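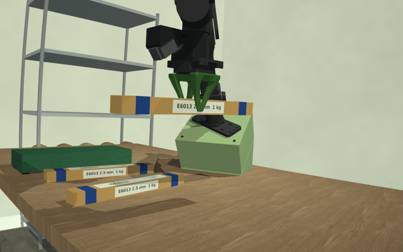

Stop scoring the demos by whether the box got there

Opinion. Written fast, before work, so bear with me.

We did 652 demos in May. All by remote control, all in the sim, all the same job: pick up a long box of welding rod, move it, put it down. Four of us taking turns on the controller. And the sheet we filled in had one column. Success, yes or no.

I think that column did us more harm than any bug.

Because look at what it rewards. You grab the box wherever, you wobble, you fix it, you get there. Yes. Next person lines up over the middle, comes down slow, lifts flat. Also yes. Same tick. The policy trains on both and has no idea which one we meant.

A long carton is a fussy thing to hold. Get it off centre and one end wants to drop. The label sits between two blue bands, so there's a natural spot to aim for, and half of us were aiming for it without ever saying so. The other half were going for whatever end was nearest. Nicanor Cuautle pulled up 200 of the ticked ones and sorted them by where the fingers landed. 123 were what he called decent. The rest I wouldn't show to a new hire on the warehouse floor, never mind a robot that copies everything.

And that's my real gripe. When you teach a person, they throw away your mistakes for you. You fumble, you say oops, they get it. The arm doesn't hear oops. It gets the fumble as part of the lesson, same weight as teh rest.

People at Plenstead will tell you more data washes it out. Maybe, if the bad habits are all different. Ours weren't. Everybody rushed the last bit of the lift when there were more boxes lying beside it, because you're thinking about the next one. Same mistake, hundreds of times. That doesn't wash out, that's a pattern.

The other camp - Alvarado, mostly - wants hand guiding only. Grab the real arm, feel the weight. I've done it, I like it, my shoulders don't. And you can hand guide badly too, I've got the recordings.

What I'd do. Agree on the grasp before anyone touches a controller. Write it down, one line. Bin your own bad runs right away while you still remeber why they were bad. Stop after an hour. I was useless after an hour and kept going till lunch.

Fewer demos, then. I'd take the 123 over the 652 and I'd sleep fine. Flusness still wants the big number for the report and I've said my piece on that twice now.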